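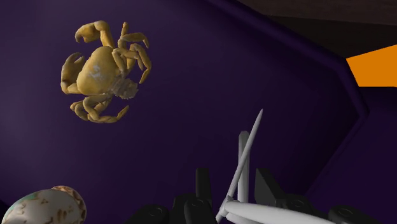

Leonidas Christodoulou asked me last week whether we'd take somebody who had never set foot on a boat, and I told him yes, gladly, and that I'd put it in the ad so people would stop asking. So, yes. You do not need to own a boat, row a boat, or like boats. Most of the shore count happens on your own two feet, in mud.

I run the winter shore walks at Plutside and I'm looking for people to walk with me. The first outing of the season went fine in November, and then we lost a bunch of our regulars to new jobs, new babies and one new knee, so I've got more beach than walkers right now. If you've been thinking you'd like to get outside more and learn what lives under the rocks, come join us!

What we do is pretty simple. We meet at the gravel lot at the end of the Deltdale road, we split into pairs, and each pair takes a stretch of shore at low tide. You lay down a square made of plastic pipe, you turn over whatever rocks are inside it, and you write down the crabs you find: what kind, how wide across the shell, male or female if you can tell. Then you put the rocks back the way they were, gently, and move on to the next square. That's the whole job. The sheet has little drawings on it and by your second walk you won't need them.

A walk takes 2 hours, plus however long you stand around talking afterward (I am bad about this, feel free to just leave). I'm asking people to sign up for 9 walks between January and spring. If you can only do a few, write to me anyway and we'll work something out. What I can't really use is someone who signs up for all of them and comes to one, because then your partner is stuck holding the pipe square alone in the wind.

I have room for 30 people. That's a hard limit, set by the number of pairs I can keep track of before the tide comes back in. Kids are welcome from age ten if a grown-up walks with them and does the writing. Our oldest walker last season was past 70 and she out-walked me on every stretch, so please don't write yourself off.

The footing is the thing I'd like you to think about before you say yes. The stretch we call Roy is flat sand and easy on everybody. The Gallari end is round, weedy rock and I've gone down on it more than once myself. I'll ask you which you'd rather have and I'll stick to it. There's no bathroom at the lot, the nearest one is back up at the store, and they don't mind us as long as we knock our boots off first.

Bring rubber boots, gloves you don't care about, a thermos, and a pencil. Pens quit on you in the cold. I've got the clipboards, the pipe squares, the calipers and a big box of hand warmers. I've also got loaner boots in a few sizes, mostly large, left over from my brother. Leave your dog at home, please, even the good ones. I love them and they dig.

It doesn't pay. I wish it did. I can give gas money to anybody coming from farther than town, just keep your receipts and hand them to me in one bunch at the end of the season, not in nine crumpled little bunches like I got from somebody last year. There is soup after every walk if the weather's decent enough to keep the stove lit. My chowder is okay. The lentil one is better.

You'll get one evening of training at my place before we start, where we go over the sheet, practice with the calipers, and I show you how to pick up a crab from behind so it can't reach you. You'll probably get pinched at some point anyway. The small ones hardly hurt. With the big ones, set your hand down on the ground and let the crab walk off by itself, don't shake it.

I've been doing this long enough to have a closet full of old sheets, and I like being able to pull one out and see what was under the same rocks years back. At the end of the season everybody gets a copy of the totals for their own stretch and an invitation to come argue about them over supper.

To sign up, send me a note with your name, a phone number, whether you'd like easy sand or slippery rock, and your boot size if you need a pair. Tell me too if there's anyone you'd like to be paired with, or anyone you'd rather not, I keep that to myself. I'll call everybody back, usually in the evening after the dishes.

Posted 21 December 2019. Sign-up stays open until the list is full.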